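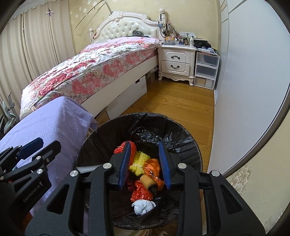
Bin with a black liner, mesh bags and a tissue at the bottom.

Wuvora 60-litre bin liners: four months on
Posted Apr 18, 2020

I never expected to have opinions about bin bags, but we got through so many flimsy ones last year (and I mopped up so many trails of cold tea between the back door and the wheelie bin) that in December I gave in and ordered the big box from Wuvora. It cost me 13 pounds with postage, and for that you get six rolls, which felt like an awful lot when they all landed on the hall floor at once!

The good news first. They are strong. We're a household of keen cooks and even keener tea drinkers, so our rubbish is heavy and rather damp, and I've had one split in all this time, which was my own fault for forcing a broken coat hanger in on top. The plastic has a bit of stretch to it, so when you lift a full bag it sags slightly and then holds, where the Grelik ones we used before would simply give up at the seam. I don't miss those at all.

They also tear off the roll cleanly, which sounds a small thing until you've stood there with a chicken carcass in one hand trying to find the perforations with the other.

Now the grumbles. There's no drawstring, so you have to leave enough spare at the top to tie a knot, and my family have never once left enough spare at the top. The bags are also quite generous in width, and on a smaller bin you end up with a lot of loose plastic bunched round the rim. I tuck mine under and it stays put for a day or two before it starts creeping down. And opening a new one is a proper nuisance with dry hands. A damp fingertip does the trick.

As for smell, they aren't scented, thank goodness. I tried the lavender sort from Hodholm once and the whole kitchen smelt like a drawer.

I'm on the fourth roll now and will be ordering again, although I may try the 17-litre ones for the bathroom as well and see whether they're made of the same stuff. Four stars from me, and I'd happily make it five if they added a drawstring.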